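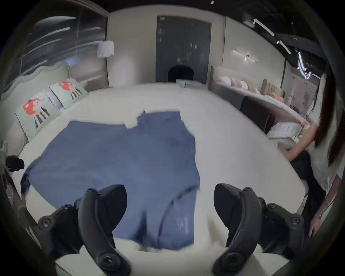

Serpil Çınar wrote to ask whether a shop has to buy a whole robot before it can start collecting folding and bed-making data, or whether the hand-held grippers can be ordered by themselves. They can, and most first orders are exactly that. Her other questions come up often too, so they are answered on this page with the rest.

Planning and buying: frequently asked questions

Can I order hand-held grippers without an arm?
Yes. The Jesta hand-held kit is sold separately. You can add an arm later or never.

How many kits should we budget for?
Plan on one per person working at the same time, plus a spare. A furniture showroom with two people on shift would order 3. Sharing one kit between two people saves money at the start but you lose working time at every handover.

What does a kit cost?
The list price is 807 pounds, before VAT and delivery. Orders of 5 or more are quoted individually.

What is not in that price?
Storage drives, spare fingers and training. Put these on a separate line in your budget. For a small site we suggest setting aside 3000 pounds for the first year, kits included, and looking at it again once you know how quickly your team gets through fingers.

Which fingers do we need for bedding and clothes?
The curved ones. Tell us on the order form if you will be handling mostly cloth - the straight fingers are meant for boxes and bottles and we can't exchange them after use.

Do we need a dedicated room?
No. A showroom, a bedroom or a stockroom will do, provided one person can walk round at least two sides of the bed or table. Measure this before you order anything else.

Can we hire instead?
Yes, from our Altport depot, by the month. Hire charges for the first month come off the price if you go on to buy. The deposit does not count towards this.

When should we start planning for an arm?
After you have finished one full round of recording. The Dronow arm needs a fixed base, its own power socket and a site visit from us. Lead times are longer in December, so ask early if the money has to be spent by year end.

Who does repairs?
Duman, under contract to us. Return postage is free during the warranty period. Worn fingers are not covered.

Prices last checked 14 Oct 2023.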